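Ticket 2819: Wiver desktop, floor reflections flicker after update to version 3
Status: Resolved
Product: Wiver (interior walkthrough renderer)
Reported by: Garncombe office
Priority: Normal

Original report

Since moving to version 3 our saved walkthroughs flicker along glossy surfaces whenever the view moves. Stills are fine. Nothing else changed on the workstation that week, and the same files played cleanly in version 2. We have a client review of the Ó Conaill fit-out coming up in March and would like to show it in motion, so any workaround is welcome.

The flicker looks like bands of lighter colour that jump from one place to another. It gets worse the lower the viewpoint is set. Matte walls and fabrics are not affected.

Support, first reply

Thanks for the detail. Please send the following:
The log from the last session (Help, then Save Log).
The graphics driver version.
Whether the project was opened from a local disk or from the Clikodum shared drive.
Whether the flicker also appears in a new, empty project with one glossy plane in it.

Reply from Garncombe

Log attached. The driver is the one supplied with the machine and has never been updated. The project lives on the Clikodum drive, but I copied it to the local disk and got the same result. A new project with one glossy plane does not flicker.

I also tried turning off shadows, lowering the output resolution and deleting the preview cache. None of these made any difference. Turning reflections off altogether stops it, but the interior looks flat and we can't show it like that.

Support, second reply

The log shows the reflection cache being rebuilt on every step of the walkthrough - that should only happen when an object or a light is edited. Projects made in version 2 carry an old cache setting that version 3 reads incorrectly. A new project doesn't have the setting, and that matches your test.

Please work through these steps in order and tell us where the behaviour changes.

Step 1. Close Wiver and make a copy of the project folder. Work only on the copy.

Step 2. Open the copy, go to Project Settings, then Reflections, and change Cache Mode from Legacy to Per Room. If the list is greyed out, unlock the project first.

Step 3. Choose Rebuild Once. On a large interior this can take a while and the window may stop responding. Leave it alone until the progress bar clears.

Step 4. Set the viewpoint back from the subject and export a single still, so there is a reference to compare with the moving version. Choose a view that takes in a reflective ceiling or another polished surface, as well as some plain floor.
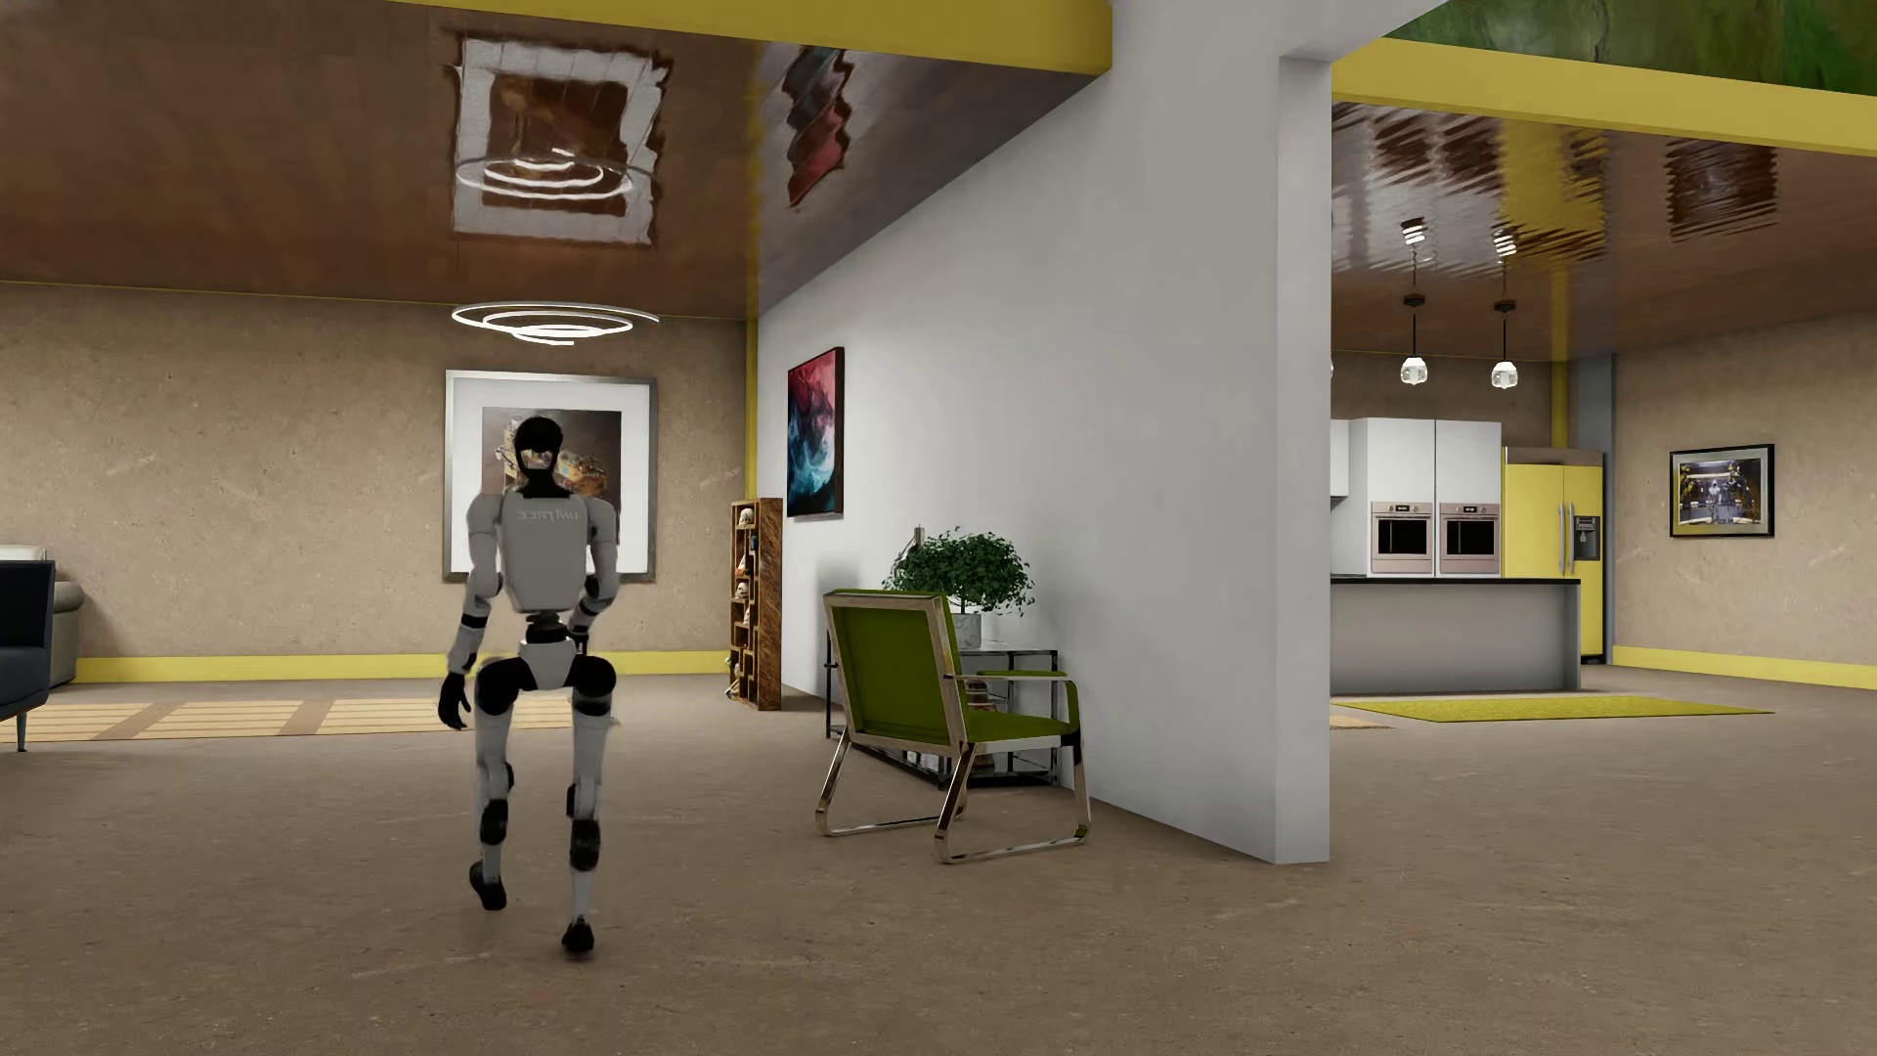

Step 5. Play the walkthrough from start to finish at normal speed. If bands still appear, note the time on the playback bar.

Step 6. Save, close and reopen the project, then check that Cache Mode still reads Per Room.

Reply from Garncombe

Steps 1 to 5 went through without trouble. The rebuild took 28 minutes and the walkthrough then played with no flicker. At step 6 the setting had gone back to Legacy.

I repeated it and the same thing happened. The project template on the shared drive is read-only for our office, if that matters.

Support, third reply

It does matter. Wiver writes the cache setting to the template as well as the project, and if the template can't be written the old value comes back on opening. Use File, then Detach Template, and repeat steps 2, 3 and 6. Materials and colours already in the project are kept.

Reply from Garncombe

Detached the template and repeated the steps. The setting now holds after reopening, and playback is clean on both workstations. Please close the ticket.

Closing note

Cause: legacy cache setting restored from a read-only template.
Fix: detach template, set Cache Mode to Per Room, rebuild once.
Follow-up: a warning for read-only templates has been requested under ticket 2832.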